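Eighteen days without the big shop

Sat 21 July

Well, I did it. Or I nearly did it, depending on how strict you want to be about the pint of milk I bought on the second Tuesday.

For anyone who missed my post in May, the plan was to eat what was already in the house and stop going to Brasier every time I fancied something. I'd looked at my bank statement, gone a bit pale, and decided the cupboards could feed me for a while. They could! I had so many lentils. I had three open bags of the same rice, and a jar of pickled lemons from the Nosby market that I'd been saving for a special occasion which never came.

The first week was easy and I was very smug about it. Soup, curry, soup again, a sort of baked pasta thing with the end of the cheese. I started telling people at work about it, which I regret, as they then wanted a daily report.

Week two was harder. The fresh stuff had gone and I was down to frozen peas and whatever I could do with a tin of tomatoes (quite a lot, but there are limits). I walked past the bakery on Humphreys Lane with my head down like a teenager avoiding an ex.
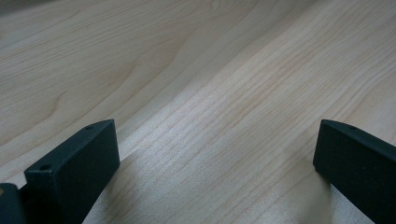 What I'd do differently

Write a list first. I didn't, and I found a whole bag of red lentils on day 18, behind the flour, when I'd been moaning about having run out since the weekend.

Keep some money back for fruit and veg. I'd put £2 a day in a pot next time and spend it at the greengrocer — an onion makes such a difference to your mood.

Don't start just before friends come to stay. I served chickpea stew two nights running and they were very polite about it, then went out for chips.

Also, use the freezer properly. Mine had four unlabelled tubs in it and every one was a gamble. One I was sure was chilli was stewed plums, which I only found out once the rice was on.

I'm going to have another go in the autumn, when I'll want soup anyway. For now I've been back to Brasier and bought peaches, a proper loaf and far too much butter, and I've had toast for two meals today.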